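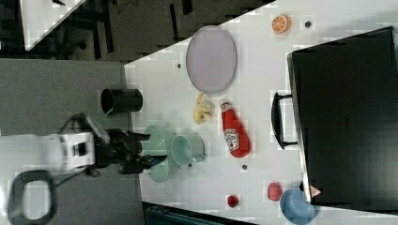 Dastska opened its workshop in Flilden to visitors on 13 April 2019, and I spent most of my time at the Illura cell. It is one arm, one gripper and one white table laid out with kitchen things: a plate, a mug, toy food.

The man looking after it said the arm had done 955 hours since it was fitted. Every 18 hours of running they stop it, wipe the fingers, check the bolts at the wrist and go over the cable by hand. The cable is left with a good loop in it so the wrist can turn without pulling. They had one fail last July, right at the plug, and lost 4 days waiting for a new one. 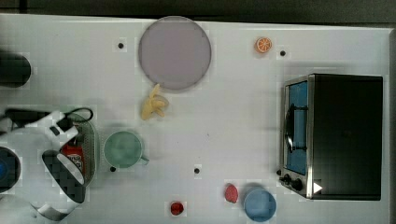 Setting up takes 13 minutes if the table hasn't been knocked. The gripper is brought down slowly over the green tray first, then over the mug, and the heights are written in a notebook kept by the switch. I asked about the finger pads. They buy them from El Ouafi and change both together, even when only one is worn.

The cell runs again at the July open day. Parking is at the back.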